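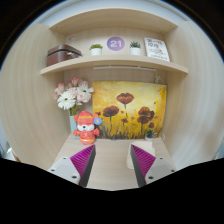
Heria Order Ahead is the pickup add-on for cafes and small food counters already running the Nultier register. Customers order and pay on their phone, ticket prints at your counter, they walk in and grab it. Base station is small, goes wherever you have a bit of shelf - a wood shelf over a desk, next to a brown case like the one at the far left, is plenty. Needs power and wifi. No separate screen.

What's in the box: base station, ticket printer, 2 rolls of paper, power cord, counter sign with your store code. Wall bracket sold seperately.

Works with the Heria app and the Lunum wallet. Loyalty points carry over from Lunum if you have it switched on in settings. If not, switch it on before your first order, points don't backdate.

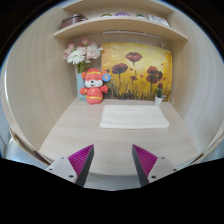 Desk nook, light wood grain.

Menu limits: up to 32 items per store on the Basic plan, no limit on Plus. Modifiers (milk, size, extra shot) don't count as items. Photos optional. Sold-out button on the printer itself, hold it 2 seconds and pickup orders pause untill you press it again.

Price is $2,480 for the full kit, one store, first year of Basic included. Second store on the same account, call us. Fagerlund handles shipping and returns, so the tracking email comes from them and not from Heria.
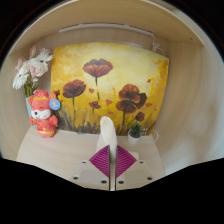

Returns are fine within the first month if the kit is complete, sign included. Opened paper rolls are OK.

Older Nultier registers need the November update first. Check the version under Settings - About. If it won't update, don't order yet, ask for Stellan Åberg in support and have your register serial handy.

Page updated 2018-04-10. Prices before tax.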